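Quatre soirées au chœur de Stimau, et j'en redemande !

J'ai enfin poussé la porte de la petite église de Stimau, celle devant laquelle je passe à vélo depuis des années sans jamais m'arrêter. Il y avait une affichette à l'entrée : « Atelier de psaumes, ouvert à tous, même à ceux qui chantent faux ». Je chante faux. Je suis entrée.

Nous étions 36 ce premier soir de novembre, serrés dans le transept parce que c'est le seul coin chauffé. Eilif Engebretsen, le pasteur, est arrivé avec son harmonium portatif sous le bras (un machin qui grince divinement) et nous a mis tout de suite au travail, sans discours. Psaume 42, une phrase, on répète, une autre phrase, on répète encore. Au bout d'une heure on tenait quatre voix ! Enfin, trois et demie, les basses étaient un peu perdues.

Ce qui m'a emballée, c'est la manière dont il mêle le chant et la lecture. On lit le texte à voix basse, chacun à son rythme, puis on se tait longtemps, puis quelqu'un entonne. Moi qui ai grandi avec des messes expédiées en quarante minutes, ce silence-là m'a fait un bien fou. J'en suis ressortie toute légère, et affamée aussi.

Arvid Isaksson, l'organiste, nous a fait monter à la tribune la semaine suivante. Douze marches très raides, une rampe qui bouge, et là-haut un petit orgue De Smet dont il parle comme d'un vieil oncle. Il nous a joué un choral de Bach avec les jeux de flûte seulement. J'avais les larmes aux yeux, et ma voisine me tendait déjà un mouchoir !

Le recueil qu'on utilise est une réédition de chez Bokex, couverture verte, 58 psaumes avec les mélodies notées. J'ai acheté le mien d'occasion et il est déjà tout corné. Mon préféré pour l'instant est le 121, je le fredonne en faisant la vaisselle.

Le prochain grand moment, c'est la veillée de l'Avent à Pramik, avec deux autres paroisses. On chantera à la bougie, on répète dès 18 heures, et il y aura de la soupe. Venez, vraiment, même juste pour écouter !

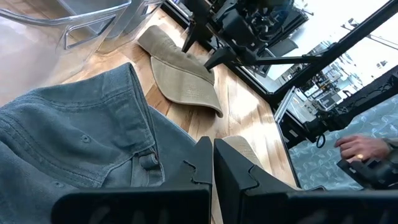
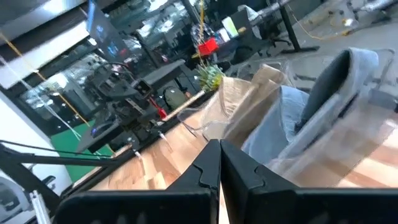
Casquettes en haut, sac en plastique transparent en bas, sur la table en bois.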